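Home News Workshops Members Visit Contact

FOR IMMEDIATE RELEASE

Istwood shared workshop opens its two-arm robot table to the public for evening sessions

ISTWOOD, Thu 5 March – Members of the Clarero shared workshop in Istwood are pleased to announce that Mabula, the two-armed robot table they have been building in the back bay since last fall, will be open to visitors on Tuesday evenings all through April. Anyone who has ever wondered what it takes to get a pair of robot arms to pick up something small and put it somewhere sensible is warmly invited to come by, ask questions, and stay as long as they like.

Mabula began as a conversation between two members who both wanted to build a robot arm and neither of whom had room for one at home. Modupe Uzor had been drawing up mounting plates at her kitchen table, and Stepan Hordiienko had a good supply of black aluminum extrusion left over from a shelving job that never happened. They agreed to share a bay, and then, after a few weeks of taking turns with one arm, they agreed that what they really needed was a second one.

The arms are mounted at opposite sides of a butcher-block table, with rails around the work area to hang things from. The current task is sorting dropper bottles into a white plastic bin, and it is a harder job than it sounds! A small bottle lying on its side can point any which way, and a gripper that comes in at the wrong angle will send it rolling. The team spent most of the winter on that one motion, and a fair number of bottles have been chased across the concrete along the way.

"People ask us why bottles, and the answer is that I paint miniatures and we had plenty of them," said Uzor. "They're a nice size, they come in every color, and if you drop one you haven't lost much. I've learned more about angles from those little bottles than I ever did in school, and I say that as someone who enjoyed school."

The control software, which the group calls Zanura, was written mostly by Ayodele Amadi over 20 weekends. It lets a person teach a motion by guiding the arms through it, save it under a name, and play it back at whatever speed they can stand to watch. Amadi rewrote the part that keeps the two arms out of each other's way 3 times, and would like it known that a fourth is coming.

"My favorite thing is when somebody sits down who has never touched a robot and they get a bottle into the bin," Amadi said. "They always turn around to see if anyone was looking – and of course we all were."

Each session will have room for 9 visitors, so that everyone who wants a turn at the controls can have one. Cameron Morrison will start each evening with a short talk on the build, covering the frame, the wiring and the parts the team would choose differently if they were starting over. Children are welcome with an adult, and long sleeves should be rolled up near the table.

Sessions are free. To reserve a place, please ask for Teodora Leka at the front desk or use the sign-up sheet on the Workshops page.

About Clarero: Clarero is a member-run shared workshop in Istwood with benches for wood, metal and electronics. New members are welcome all year.

Related news
Laser cutter back in service after lens change
Beginner soldering: new evening dates
Bench reservations: how the new calendar works
Notes from the winter repair night

Last updated: Thursday morning 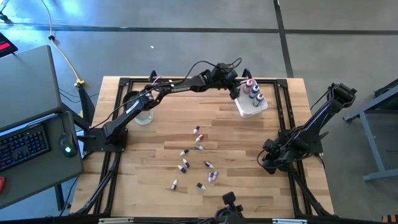 Photo: Clarero Workshop, Istwood. Free for press use with credit.
The Mabula table at Clarero, with the left arm's gripper next to the bin and small dropper bottles laid out on the butcher block.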